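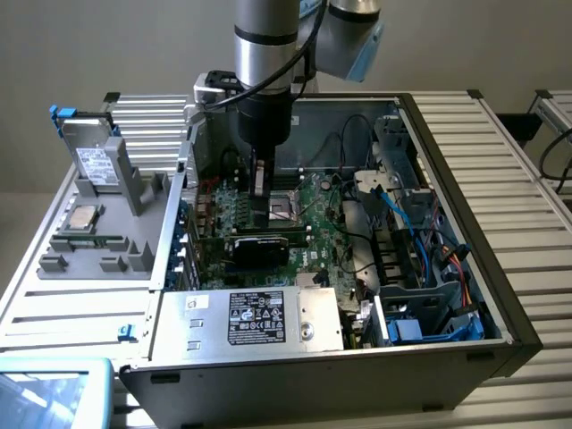
Foulkes, 20/05/2022

Last updated: May 2022

The first thing Eleri Hopkin did when I sat down next to her bench was move my coffee. "Not on the slats," she said. "It goes through." So my cup went on the floor, and it stayed there for the better part of the morning while she told me how her robot came to crush a processor socket and why it took her team at Telten so long to work out what had happened.

I'd come to hear about the job itself, which is taking old desktop towers apart and putting usable ones back together. The tower goes down on its side, the arm comes in from above, and the parts live in a gray tray just to the left, where the processor gets a little recess of its own. It sounds simple when she says it fast. She says most things fast.

"Memory is easy, you push until it's in," she told me. "A drive is a box, you pick up a box. The processor is the one I lose sleep over. You have the frame up, you have a bare socket, and you're coming down on it with two narrow fingers. There's no good way to miss."

In the spring they missed. The arm had the chip, came down over the socket, and kept going after it should have let go. It went only 3 millimeters too deep, but that was plenty. The pins underneath were flattened on one side and the board was scrap.

"I heard it," Eleri said. "It's a tiny sound, like stepping on a cracker. I hit the stop, and by then it was already finished."

What bothered her was that the arm hadn't complained. It's supposed to feel a push and back off. I asked if the sensor had broken, because that was my only guess, and she laughed (kindly enough). The sensor was fine. They swapped it anyway, and lost a day doing it.

That's where Barrett Ferreira comes in. He looks after the control software, a package called Vuris, and he wandered over about halfway through our chat with a sandwich in one hand. He'd been sure it was a mechanical problem. Eleri had been sure it was software. "We were both pretty annoying about it," he said.

They ran the same move 27 times over a dead board, with a junk chip in the gripper, and got the fault on 4 of them. No pattern in the time of day, no pattern in the speed. Then Barrett noticed that all the bad runs came right after a gripper change. When the fingers were swapped, the arm was meant to weigh the new tool and set its force reading back to zero. If somebody started the next job quickly, the program skipped that step and used the old number. The arm thought it was pressing lightly when it was leaning on the thing.

"So it was software," Eleri said.

"It was a person pressing start too soon," said Barrett.

"Which the software let them do!"

I got the feeling they'd had this conversation before.

The fix took an afternoon. The start button now stays locked until the zero reading is done, and there's a hard floor on how far the fingers can go once they're over the socket. They also added a slow last stretch, and I can tell you it is very slow. I watched one go down and had time to find my coffee and drink some of it.

I did ask about people. A board is one thing, a hand is another. Eleri got more serious at that. The same bad number would have been there if someone had been reaching in to free a cable, she said, and that was the part she wrote up first. The rule now is that nobody's hands go in the case while the arm has power, not even for a second, not even to hold a wire out of the way. Stastmont, the sister shop across town, runs the same setup and got her report the same evening.

"They called me and said they'd never seen the fault," she told me. "I said, have you looked? And it went a bit quiet – and then they went and looked."

They found it on their second try.

She still has the ruined board. It's in a drawer under the bench, and she dug it out to show me the bent pins under a magnifier. I asked if she was keeping it as a reminder. "No," she said, "I want the screws off it."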